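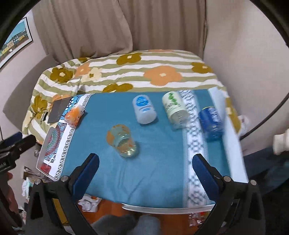

The Starnero Pin and Pad Kit replaces the pivot pins and finger pads on Drisa hand-held grippers that fall under the May service notice. On the affected grippers a pivot pin can work its way out of the linkage during normal use. When that happens one finger lags behind the other, the pads no longer meet square, and the object turns or drops out of the grip. The pins to check are the round silver ones on the black linkages, two on the left and two on the right when you look out along the open fingers toward a table. With smooth-sided things such as bottles or a glass cup, a small amount of lag is enough to lose the grip.

Availability: in stock
Fits: Drisa hand-held gripper, both left-hand and right-hand units
Sold as: one kit per gripper

What went wrong

The original pins are held by a press fit and nothing else. Repeated opening and closing wears the hole in the outer link, and the pin starts to creep. The first report came from Gus Halvorsen's team at Waweru, who dropped a glass jar on a Friday afternoon and found a pin standing out from the link. A finger detached completely on a second unit the following week. There was one injury, a cut to the thumb from broken glass.

We then opened up 76 returned grippers. Pin creep was present on 13 of them. All of those had passed 1,000 cycles, and most had been used in pairs, where the bodies of the two tools knock against each other. Worn pads made the problem harder to spot, as users had been squeezing harder to make up for poor grip and put the slipping down to the pads.

Stop using the gripper if

- a pin stands out from the face of the link, even slightly
- one finger reaches the center before the other
- the fingers click or catch when opened all the way
- a pad rocks when pressed with a thumb
- the gripper has been dropped onto a hard floor since its last check

Do not push a loose pin back in and carry on. It will hold for a short time and then come out again. Glue has been tried by several customers and it gets into the joint.

In the kit

Shouldered pivot pins with retaining clips, full set for one gripper
Two serrated finger pads, dark blue
Pad screws
Thin washers for the outer links
Go/no-go gauge for the link holes
Printed instruction sheet

Tools are not included. You will need a small pin punch, a light hammer and clip pliers.

Fitting

Allow 30 minutes for a first gripper. Disconnect the tool before you start and work on one side at a time, so the other side is there to compare against. Check each link hole with the gauge before fitting a new pin. If the no-go end passes through, the link itself is worn and the kit will not fix it - order the Tredano linkage set instead. The clip goes on the side facing away from the pad. After fitting, open and close the fingers by hand and look for an even meeting line along both pads.

Fit the new pads even if the old ones look good. The shouldered pins move the fingers very slightly inward and the old pads will be bedded to the previous position.

Questions from customers

Does the kit change the calibration?
Yes, by a small amount. Run the open and close calibration again before recording anything you intend to keep.

Can I use the old pins as spares?
No. Please throw them out.

Is the kit free?
It is free for grippers covered by the notice. The serial number is on the underside of the handle. Other units can be upgraded at the list price, and we suggest it for any tool that handles glass.

Returns and fault reports

Send reports to Rocío Orellana in technical service. Include the serial number, the cycle count if you have it, and a photo of the linkage from each side with the fingers open. If a pin has come out, keep it and send it with the gripper.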